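On the Provision of Play Space in Small Settlements

Tuesday, July 13, 2021

The question of where children are to play is seldom treated as a serious matter of local policy. It is more often settled by default, once the houses have been built and the road has been laid, and whatever ground is left over has been given a name. I have lived in Clonlow for most of my adult life and have attended a fair number of public meetings on the use of land in the parish. In that time play space has been the main item on the agenda twice. On both occasions the discussion turned within minutes to parking.

The purpose of this post is to set out, in plain terms, what I believe a small settlement ought to provide, and to record my view of the draft plan for the Nirnwood side of the village. The plan is open for comment until September. I have sent a shorter version of these remarks to the council and have had an acknowledgement.

It may help to begin with the position as it stands. Clonlow has one public play area, which lies behind the old school. It was laid out when the school was still in use and was never intended to serve the whole village. Families on the Lunard road must cross the main carriageway to reach it, at a point where there is no footway on the near side. The distance from the last house on that road is not great for an adult. For a child of six, accompanied by a parent with a pushchair, it is a considerable undertaking, and in wet weather it is simply not attempted.

The draft plan proposes 41 new houses at Nirnwood. It also proposes an area of "informal open space" of 400 square metres, to be placed at the northern edge of the site next to the pumping station. No equipment is specified. No seating is specified either, and the drawing shows a line of trees between the space and the nearest front doors. I have no objection to trees. My objection is to the habit of treating the ground that cannot be built on as the ground that children may have.

There is a body of opinion which holds that equipment is unnecessary, and that children left in a field will find their own amusement. I have some sympathy with this. Much of my own childhood was spent along a ditch, to no ill effect. The ditch, however, was within sight of the kitchen window, and the field beside it was grazed short. An unmown corner next to a locked compound is a different proposition, and I doubt that those who praise it intend to send their own children there.

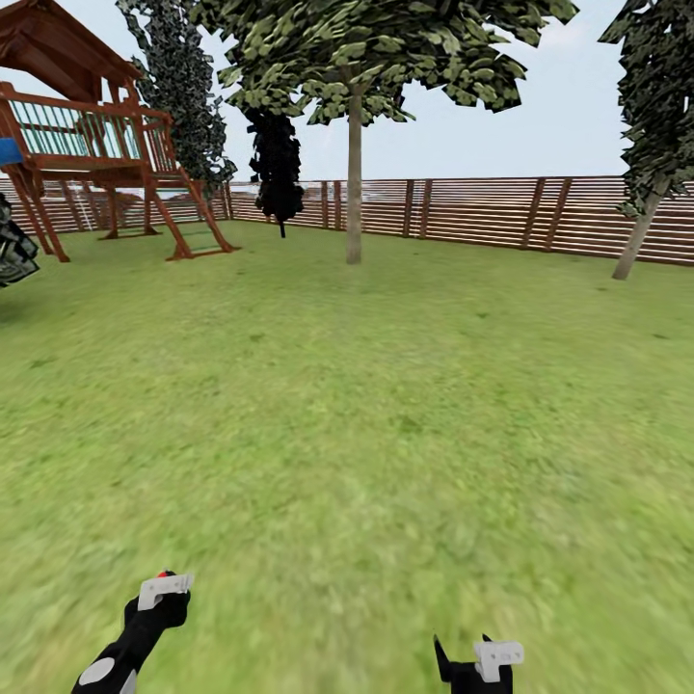

The matter of equipment should be approached with some care, as it is here that small councils most often spend badly. The usual course is to obtain a catalogue, choose the largest item the budget will bear, and leave nothing over for surfacing or repair. A better course is to ask what the children of the place will do on it in five years' time. A raised wooden deck under a pitched roof, with a railing round it and a slanted ladder down to the grass, will be a shop or a ship to the younger ones, and the older ones will sit up there and talk. Single-purpose items do not age in this manner. The spring-mounted animals behind the old school were popular for one summer, and they are now used chiefly by adults waiting for the bus.

Timber has its critics. It requires treatment, it must be inspected where it meets the ground, and it will not last for ever. These are fair points and should be reflected in the budget from the outset. I would say only that steel also requires inspection, and that the paint on the steel frame behind the old school has been renewed at public expense more often than anyone expected when it was bought. The cost of upkeep depends a good deal on whether someone has been asked to look at the thing regularly. In Clonlow, so far as I can establish, that duty passed out of the caretaking contract some years ago and was not placed anywhere else.

Siting matters more than equipment. A play area should be overlooked by houses, and by more than one of them. It should be reached without crossing a through road. There should be somewhere to sit which is partly in shade, and the seat should face the children and not the view. A tap is desirable. A bin is essential, and it should be emptied on the same round as the others. At Lunard the bin was installed on the wrong side of the fence and had to be left off the round altogether – a small error, but one which settled the character of the place within a season.

I should add a word on older children, who are generally forgotten. Those between eleven and sixteen are too large for most of what is provided and are not much welcomed elsewhere. A sheltered bench, a hard surface and a wall against which a ball may be kicked would meet a good part of the need. The wall should be placed with some thought for the neighbours. The plan makes no mention of this age group at all, although several of the proposed houses have four bedrooms and will presumably be occupied by families who have them.

It has been put to me that the developer, Queiroz, cannot be expected to give up building plots for this purpose. I do not accept that any need be given up. The layout includes a turning area at the centre of the site which is larger than the highway standard calls for. If it were reduced, and two of the plots beside it were moved northwards, an equipped space of the same size could be placed where it would be seen from every side. I have drawn this on a copy of the plan, not very well, and have attached it to my comments.

Comments may be made in writing or at the council office on weekday mornings. The form asks for a plot reference even where the comment concerns the site as a whole – I am told that "general" may be written in the box.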